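The Soler Starter

The bakery in Tondley opened at six, and by a quarter to, Visitación Miranda had usually burned the first tray of something. She had run the place for 42 years. The ovens were older than that.

Rocío came to work for her in October, after the restaurant in Erkville closed. She could do sauces and she could bone a duck, and she told Visitación both of these things at the interview, standing in the back room with her coat on.

"Can you get up at three?" Visitación said.

"Yes."

"Then wash your hands."

For the first month she was only allowed to weigh. Flour, water, salt, flour again. The scale was a gray one with a dent in the pan, and it read two grams heavy, so you took two off whatever it told you. Osvaldo Russo, who did the rolls, had written this on a piece of tape and stuck it to the wall, but flour dust had got under the tape and it fell off most mornings. He stuck it back up without comment.

The starter lived in a crock on the bottom shelf of the cooler. Visitación had brought it from her aunt's kitchen in Soler, across the state line, wrapped in a bath towel on the floor of a Greyhound bus. She fed it herself at noon and again before she went home. It smelled like apples, then later in the day like beer. Rocío was told not to touch it, so she didn't.

Then Visitación's hip went. She was carrying a sheet pan of Andier loaves, the long dark ones with caraway that the church people bought, and she sat down on the floor with the pan still level in her hands. Osvaldo took the pan first. Then he called the ambulance.

"Feed it at noon," she said to Rocío while they were strapping her in. "Half out, then flour and water by weight. Use the rye on Saints' days."

"Which saints?"

But they were already wheeling her through the shop.

Rocío fed it at noon. She took half out and dropped it in the trash, and that bothered her, so the next day she made crackers with it. She rolled the dough thin, brushed it with oil, and baked it until the edges went brown. Osvaldo ate four standing up and said they needed salt. She added salt. They put a bowl of them by the register and they were gone by eight.

On the ninth day the starter didn't rise. She looked at it at two, and again at four, and it lay in the bottom of the crock like wet plaster. There was a thin layer of gray water on top. She put her nose down to it and it smelled like nail polish.

She moved the crock to the shelf over the proofer and fed it again. At six in the evening it had two bubbles in it. Osvaldo had gone home. She called the hospital and asked for Visitación's room, and the phone rang for a long time and then a man picked up and said she was asleep.

"Who is this?" Rocío said.

"Iker Bustamante. I'm her nephew. Is this the bakery?"

"Yes. Does she ever talk about the starter? What she does when it's sick?"

He thought about it. She could hear a television.

"She used to put in a piece of onion," he said. "Or that was for ants. I'm sorry. I sell tires."

She thanked him and hung up. She took the crock home that night on the passenger seat, with the belt around it. Her apartment was over a dry cleaner's and stayed warm until late.
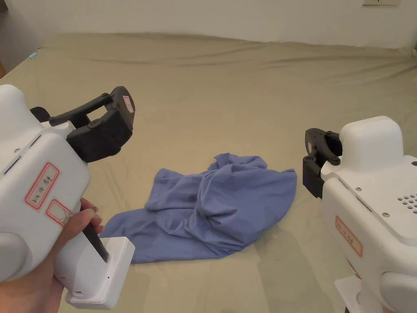 She set the alarm for midnight and fed it then, with rye this time, because rye was the only thing she remembered being told to do differently. She stirred it with the handle of a wooden spoon and put a plate on top. Then she lay down in her clothes and didn't sleep much.

At three the plate had moved. The starter had come up under it and lifted one side, and some had run down the crock and onto the counter. It smelled like apples. She scraped what she could off the counter with a butter knife, put it back in, and drove to work.

Osvaldo was already there, lighting the second oven. He looked at the crock and then at her shirt, which was buttoned wrong.

"It died?" he said.

"No."

"It died on me once. When she went to her sister's funeral." He shut the oven door. "I got some from Gil-soo Seok, at the pizza place. She gave him his, so I figured it was the same one."

"Did you tell her?"

"No."

They made the Andier loaves that morning, a short batch, and they came out a little flat. The church people bought all of them.

Visitación came back before Christmas with a metal cane. She went straight through the shop to the cooler, got the crock down herself, though Osvaldo tried to help, and took off the lid. She smelled it for a while. Then she stuck a finger in and tasted it.

"You've been giving it rye," she said.

"Once or twice," Rocío said.

"Hm." She put the lid back on. There was one cracker left in the bowl by the register, and she ate that too, and asked what they were charging for them.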